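1 February 2022
Notebook, Dornley bench, cutlery sorting

Spent most of the day on the grasp proposer in Titer and I think I finally see why it hates bundles. The segmenter does fine on a fork by itself, but pile up the gold necks and green handles and it merges everything into one fat blob, then proposes a grasp down the middle of the blob. Great confidence too! Cranked the mask overlap threshold down and got separate handles on most of the frames I replayed. The bowls are still bad — shiny gold wrecks the depth, so I'm masking those out and planning on handles only.

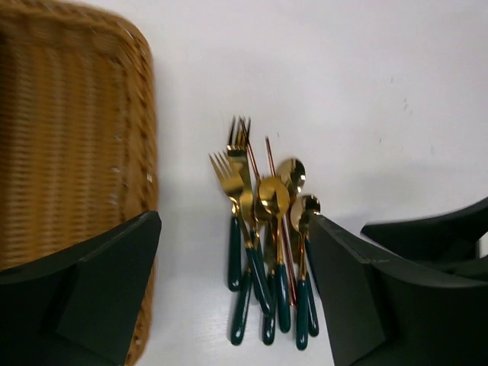
Also added a blur check on the wrist stream. If the arm is still moving when we grab a frame we now toss it and wait 15 ms, which costs us next to nothing. Seed 717 is the one to rerun if you want to see the old behavior, it's the ugliest of the lot.

Chopsticks are a separate headache. They're so thin that the angle estimate flips when two lie side by side, and the planner sends the left wrist the long way around. I put a cost on wrist travel and capped replans at 17 (it was 100, which was silly).
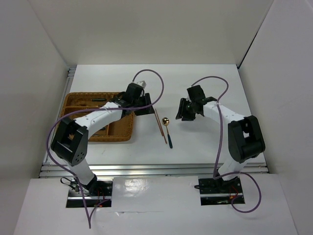
A comment left on the branch from Mohamedi says the travel cost should be shared across both arms, otherwise the planner will just hand the awkward picks to the right one. Fair point. Will try a joint term tomorrow, plus a penalty for crossing over the basket dividers.

Prarbridge shared notebooks | Contact the bench | Back to top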